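# El acompañante de fórmula: cómo dos campañas municipales eligieron a su candidato a vicealcalde

Informe del proyecto final, curso de Comunicación Política

Martes, 3 de marzo de 2020

## 1. Introducción

En este proyecto he estudiado cómo una campaña presenta a la segunda persona de su lista. Casi toda la bibliografía que leímos en clase habla de presidentes y vicepresidentes, pero en los municipios el asunto se ha estudiado menos. Por eso elegí la ciudad de Vidano, donde el reglamento electoral obliga a presentar juntos a un candidato a alcalde y a un candidato a vicealcalde, en la misma papeleta.

La pregunta de partida es sencilla: ¿qué dice la campaña de su número dos el día que lo anuncia, y qué queda de ese mensaje en la prensa local durante las semanas siguientes?

## 2. Contexto

En las elecciones de junio se presentaron dos fórmulas. La primera, que llamaré Lista Olum por el barrio donde nació el movimiento, venía de las asociaciones de vecinos. La segunda, la Unión de Findasau, reunía a comerciantes y a una parte del antiguo gobierno municipal. Findasau es el distrito del puerto y tiene una rivalidad larga con el centro de la ciudad – este dato parece menor, pero explica muchas decisiones.

La Unión ganó por 1.667 votos. No pretendo demostrar que el anuncio del vicealcalde causó esta diferencia. Con mis materiales no es posible.

## 3. Materiales y método

Reuní las noticias del periódico digital Sayce, que es el único medio que cubrió los actos de las dos listas. La búsqueda con los apellidos de los cuatro candidatos dio 3.044 resultados, muchos de ellos repetidos o sin relación con la campaña. Después de la limpieza trabajé con una muestra de 300 textos.

Cada texto lo clasifiqué según el tema principal que se asociaba con el candidato a vicealcalde: experiencia, origen, lealtad al candidato principal o ataque al adversario. Cuando un texto mezclaba temas, anoté el que aparecía en el titular. Si el titular no ayudaba, tomé el del primer párrafo.

También hice entrevistas breves con miembros de los dos equipos de prensa. Pidieron no ser citados, y por este motivo uso sus respuestas solamente como orientación.

## 4. Resultados

### 4.1. El anuncio

La Lista Olum anunció a su candidata en una sala pequeña, con un discurso de hasta 2 minutos que casi no mencionaba al rival. El tema central fue el origen: una maestra del barrio, conocida por los vecinos. La Unión de Findasau hizo un acto mucho más grande, en el mercado del puerto, y presentó a su candidato como un administrador con años de trabajo en el ayuntamiento. Su discurso fue más duro y pidió varias veces la unidad de los votantes que habían apoyado a otros precandidatos.

### 4.2. La cobertura posterior

En la primera semana, Sayce repitió bastante fielmente los dos mensajes. Después la situación cambió. En el caso de la Unión, el tema de la experiencia se mantuvo hasta el final. En el caso de Olum, el tema del origen desapareció pronto y fue sustituido por preguntas sobre la lealtad, porque la candidata había criticado en el pasado la propuesta de transporte de su propio compañero de lista. El equipo no tenía preparada una respuesta común y durante varios días cada uno contestó por su lado. 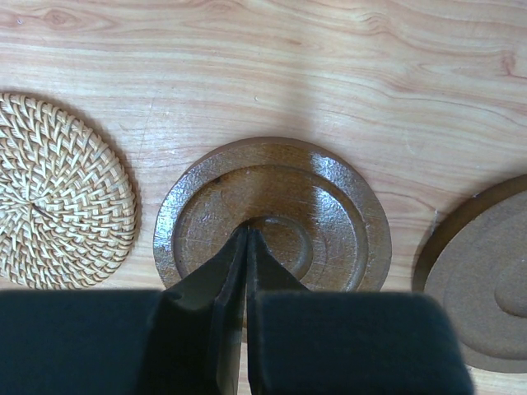
*Figura 1. Posavasos sobre una mesa de madera clara.*

### 4.3. El debate

Los candidatos a vicealcalde se enfrentaron en un solo debate. Las noticias de los días siguientes hablaron más del tono que de las propuestas. Me sorprendió que la tasa del puerto, discutida con mucho detalle, casi no apareciera en los titulares.

## 5. Discusión

Un perfil con menos historia administrativa puede ser atractivo en el anuncio, pero deja más espacio para que otros lo definan. La diferencia entre los dos equipos me parece sobre todo de preparación: la Unión repitió la misma frase sobre su candidato en todos los comunicados que pude consultar.

## 6. Limitaciones

El trabajo depende de un solo medio. Además, yo misma hice toda la clasificación, sin una segunda persona que la comprobara, y el español no es mi primera lengua – es posible que algunas ironías de los columnistas se me hayan escapado. Los textos dudosos están marcados en el anexo B para que el tribunal pueda revisarlos.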